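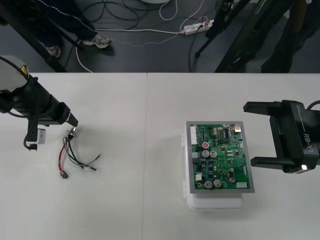

Emiliano Requena wrote in to ask whether the harness service is any good for a one-bench shop, or whether it only pays if you have a long line of identical boards waiting. He repairs control boards out of appliances and was quoted a trial by Girkley in March. My answer is that it can pay, but only if you get your bench and your parts ready first. Most of what goes wrong in a trial goes wrong before the arms move.

For anyone who hasn't seen the offer, Girkley rents time on a two-arm cell under the name Girutel. You send boards and harnesses to their room in Usville, they set up the job, and the arms plug the harnesses in. You pay a setup fee and then by the board. I sent a batch of 200. The tips below come from that batch and from a smaller one I had to take back and redo.

Getting harnesses ready

Take the twist ties off and let the wires relax overnight. A harness that has been folded in a bag springs back toward the fold, and the plug turns over when it is picked up.

Lay each one out with the leads fanned and the plug clear of the other wires. If a plug is lying on top of its own leads, move it.

Check bare ends and crimped terminals before you ship. Any strand sticking out sideways will catch on something. Trim it or crimp it again.

Sort by plug, then by wire length. Do not mix two lengths in one bag even if the part number is the same. I did this and 18 boards came back with the harness pulled too tight to close the cover.

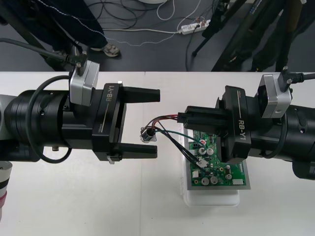
Keep the colors consistent too. The arms may not care, but the person checking the boards afterward does, and a swapped red and black is easy to miss late in the afternoon.

Getting boards ready

Seat the board flat. If it rocks when you press on a corner, fix that before anything else. A board that gives under pressure will let a plug go in crooked.

Clean the connector headers. A soft dry brush is enough for dust. For old flux use alcohol on a swab and let it dry with the board tipped up.

Straighten any tall capacitor that leans over a header. People forget this one. A gripper needs more room beside a connector than your fingertips do, and a leaning part takes up that room.

Mark the header you want filled on a printed photo of the board. Girkley asks for a drawing, but a photo with a circle on it was understood faster.

Send two spare boards that you don't mind losing. They will be used for setup and they may come back scratched.

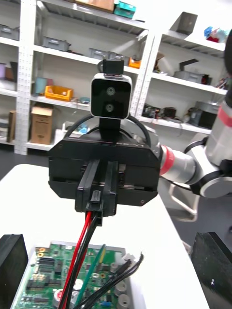
Lorraine Tunstall

What the service does well is repeat. Once a plug position was set, it stayed set through the batch. The work is slower than a good pair of hands for the first board and probably for the tenth. I stopped comparing after that and did other jobs.

What it does less well is anything that needs a tug to confirm. I still pull-test every connector when the boards come home. Hold the plug body, not the wires, and pull straight back with light pressure. If it has a latch, look at the latch as well. A plug can feel tight and not be latched.

Ask for the Ki report. It is a plain list with one line per board saying where the job was paused and by whom. The standard quote leaves it out and they will add it if you ask. Without it I would have been checking every board for a problem that only affected one bag of harnesses.
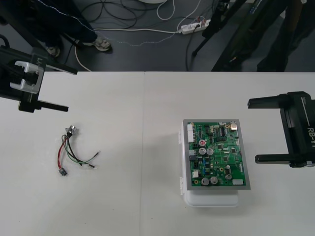 The cost side is simple enough. The setup fee on my job was $407, and that is the same for a small batch or a large one. For fewer than 50 boards I would do the work by hand. If the same board comes back to you every few months, ask them to keep the setup on file and get the price of a repeat run in writing.

Packing for the trip

Bag harnesses flat, in a shallow box, with a sheet of card between layers.

Put boards in antistatic bags and stand them on edge with foam between them. Don't stack them.

Tape the marked photo inside the lid of the box. Mine was in the envelope with the invoice and went to the wrong desk.

Write the direction of the plug on the bag if it will fit both ways. Better still, choose a plug that won't.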